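Vostar open shelf unit, pale grain finish

Reviewed by Azucena Bautista

Rating: 4 out of 5

I bought this for the bathroom landing to replace a plastic trolley that had lost a wheel. It came in one flat box and took 80 minutes to put together on my own. The instructions are drawings only. Step 6 shows the back panel the wrong way up, so check the holes before you tighten anything.

The finish is why I chose it. The grain is properly textured and you can feel the ridges when you run a hand over it. The side panels are smooth and a bit darker, which the listing doesn't mention. I don't mind the difference but some people will.
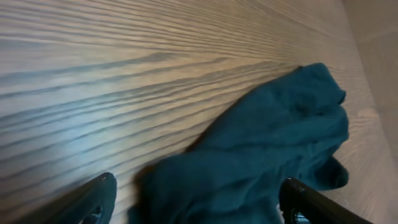
Cleaning takes a little longer than on a flat surface. Talc and dust settle in the grooves, and wiping across the grain just moves them about. A damp cloth along the grain does the job, then a dry one.

I keep towels and flannels on it, plus spare soap. It doesn't wobble, although I did fix it to the wall with the bracket supplied. The screws for that were too short for our plaster and I used my own.

Delivery was 2 days late. I'd buy it again at the sale price.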